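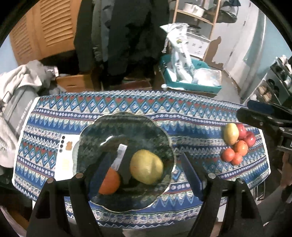
The gripper's view of the fruit table, with an orange and a pear on the green plate.

Collecting with Hikier: your questions

What am I signing up for?
You pick up a hand-held gripper, move ordinary things around at home, and it records what you do. The Hikier model learns from those recordings. Fruit on a plate is our favorite starter task, and people get hooked on it fast!

Do I need a robot?
Nope. Your hand does the moving, and the fingers open and close when you squeeze the handle.

How many examples do you want from me?
A full set is 100 for one task. Our first kitchen-fruit collection closed at 759, from homes all over Stultdale, and we'd love to go well past that in April.

Should I tidy up first?
Please don't! Coats, shoes, shelves, a loud tablecloth – leave it all. The model has to cope with real rooms, and the busy ones have been wonderful for us.

Can I use any fruit?
Pretty much. Apples, pears and oranges are great because they roll and they're all shaped a little differently. Skip anything that squashes. Move the pieces to new spots between examples, and turn the plate now and then.

I dropped the pear. Do I delete that one?
Keep it, and mark it "drop" in the Arodlow app. Oliwia Michalski goes through the drops herself and gets very excited about a good recovery, so if you can pick the fruit back up, keep going.

How long does one example take?
Most are under a minute. A set of 70 usually fills an afternoon (with snack breaks).

Will my family be in the recordings?
An arm or a sleeve is fine. If somebody's face gets in, flag the example and we'll remove it before training.

Where do I return the gripper?
Bring it to the Bielecka desk and ask for Stanisława Stępień. She can also swap worn finger pads while you wait.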